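Visit to the Cerkon student workshop, Gestemska

The delegation was received on Thursday at the Cerkon building, where the second-year automation class presented its handling project. The course has 202 students, of whom one section works with hand-held grippers. Each student in that section is asked to record up to 500 handling exercises over the year. The exercise under way during our visit was carried out with a gripper in each hand, on a white table set with a clear plastic tray and a black plate.

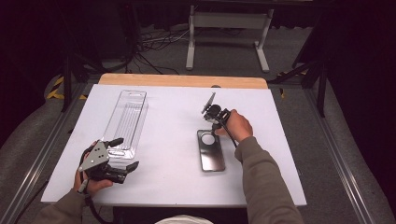 Mateja Kelmendi remarked that the class had learned more from repeating one simple task than from the whole of the autumn lectures, and asked that the timetable for March be drawn up accordingly. The delegation took note of the request and will forward it to the Trundau office.

Members were then shown the written records. Every exercise is entered by hand, with the name of the student and the result, and a second student signs the entry. Wear of the finger pads is also to be reported. The section had completed 252 entries by the morning of the visit. 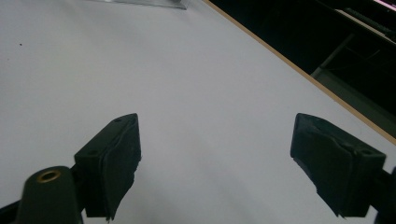 Gripper fingers over the work table, Cerkon workshop.

The visit closed with a short discussion on access to the workshop in the evening. A reply from the school is awaited.

Related items
Prosser student robotics day: programme
Gestemska: report of the spring visit
Trundau office: notes for visiting delegations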